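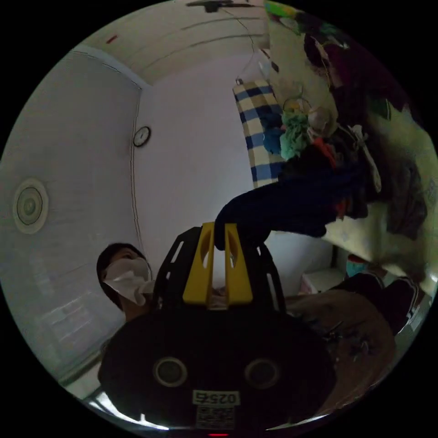 # Residents wanted: Witholm House living history project

Witholm House was finished in February 1968 and has 97 flats on 15 floors. The Boltcombe Buildings Trust is putting together a record of how people have lived in the tower, and we are looking for current and former residents to take part.

The architect's drawings are already in the town archive. We have very little on the flats themselves: how kitchens were changed, where the washing was dried, what became of the roof terrace after it was shut, and which of the original doors and window fittings are still in place.

## Who can apply

- Anyone who has lived in Witholm House for a year or more, at any time
- People who worked in the building, including cleaners, porters and lift engineers
- Shopkeepers from the old ground-floor parade on Parkach Road

You do not need to know anything about architecture. Under-18s can take part with a parent.

## What you would do

You would give one recorded interview of about 38 minutes, at home or at our office in Mohmand Yard. If you still live in the tower, we would also like to measure two rooms and note any fitted cupboards. This is a separate visit and you can say no to it.

We would be glad to borrow old photographs, rent books, letters or estate agents' leaflets. They will be scanned and returned within a fortnight.

## Payment

Each interview is paid at £15, with bus fares on top. Room visits are paid at the same rate.

Recordings will be kept by the trust and used in a small exhibition on the ground floor. You may use a different name, and you can ask for any part to be removed before the exhibition opens.

## How to apply

Write to Noboru Yoshida at Boltcombe Buildings Trust, 198 Parkach Road, or leave a note at the Witholm House front desk. Please give your flat number, the years you lived or worked there, and the best time to ring you.

Posted 29 May 2019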